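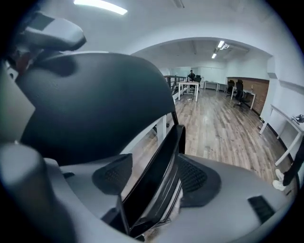 The Long Room at Lloyd: Light, Floor and Footsteps

Filed under: Student Work > Interiors > Second-Year Studio
Print | E-mail this page
4 comments

By Tomos Rowlands, with measurements by Tomos Rowlands and Junhao Ding

Why I picked this room

We were supposed to choose a space in Ketodham that people use every day and find out one thing about it that could be fixed cheaply. Most of my class went for cafes. I went for the upstairs office at the Lloyd building because my aunt used to work there and complained about the floor for years. Too shiny, too loud, she said. I wanted to know if she was right or just grumpy.

It's a long room. You come at it past a white railing and through a wide white archway with a curved top, and then the wood floor just goes and goes. The planks are a mix of brown, tan and gray and they run the long way, so they pull your eye down to the far end. The walls are white too. I really like it as a space, and I'll say that now since most of what follows is me complaining.

What I was trying to find out

My first question was too big ("is it a nice room to work in?") and our instructor sent it back with a lot of red on it. The version that got approved was: how much of the glare people notice comes off the floor, and does the floor also make the room noisy? Two problems, one surface. If both came from the floor, one fix might help both.

The plan

The floor area came out to 1246 square feet, measured with a tape and then checked against the building plan, which was off by a bit near the arch. I split the length into stations marked with painter's tape. At every station we took a light reading at desk height, a second one with the meter pointed down at the boards, and a sound reading while somebody walked past at a normal pace. Junhao did nearly all of the walking. He has hard-soled shoes and a very steady stride, and he wore the same pair every time so the numbers would compare.

All of it was done with the overhead lights on. I'd wanted a set with the lights off too, but people were trying to work and I'd already asked them for plenty.

Light

The desk-height numbers surprised me. The best-lit station came in at 900 lux, which is more than you need for typing and reading. The dimmest was 200, down at the far end, and the person who sits there has brought in a lamp from home. So the room is too bright and too dim, depending on where your chair is. I didn't expect that from a room that looks so even when you first walk in!

Then the floor. When the overhead lights are on, you get long glossy streaks on the boards, and they move as you move. Standing up, they're kind of pretty. Sitting down with a screen in front of you they're worse, because your eyes keep jumping between the screen and the streak behind it. I tried several chairs, and the ones facing down the length of the room bothered me the most. Turned sideways, I stopped noticing after a few minutes.

I asked the staff to rate glare from one to five. The people facing lengthwise gave it fours and fives. The people facing a wall mostly gave it a two, and one of them asked me what glare I was talking about.

Sound

I'm less sure of this part. The meter we borrowed was old and the batteries died partway through, so I threw out that whole set and we started over in July. The second set was better. Footsteps were loudest close to the archway and got softer as Junhao went down the room. My guess is that the hard white surfaces near the arch bounce the sound back, but I can't prove it with what we had. Our instructor thinks it could be something under the boards at that end. Could be both. Anyway, my aunt was right about the noise, at least on the arch side.

Trying something

The finish on the floor is Lillance, a clear gloss coat, according to the building manager. There's a satin version, and he had part of a can left over from another job and let us coat a few spare boards he kept in storage. We laid those next to spare boards with the gloss finish, under the same lights, and looked at them from a chair. The satin ones still caught the light but it spread out into a soft patch — no hard streak. The color of the wood looked a tiny bit flatter. I liked it better. Junhao liked the gloss. We argued over it on the bus all the way back to Medlow and I'm putting it down as a matter of taste.

For sound we borrowed a runner rug and put it down on the arch side for a morning. It cut the footsteps enough that two people mentioned it before I asked. It also wrinkled up whenever a chair rolled over it, so a rug would need to be heavier or stuck down properly.

What I'd recommend

Turn the desks first. It's free, and it fixes most of the glare for the people who complained. After that, put a flat, heavy runner near the archway, low enough that a chair can get over it. Refinishing the whole floor in satin would be my favorite, but it means clearing everyone out for days, and the manager made a face when I brought it up. The far end needs another light no matter what happens with the rest.

What went wrong

Apart from the batteries, I forgot to write down which way the desk chairs were facing on the first visit, so I had to go back and ask. Painter's tape leaves a dull mark on gloss if you leave it on too long. I rubbed it out with a damp cloth, but test a corner first if you're going to do this. And I wish I'd taken readings at more than one time of day.

Thanks to everyone upstairs at Lloyd for working around us, and to Junhao for walking up and down that floor until he was sick of it.

Posted 11/18/18
Share this project | Print | E-mail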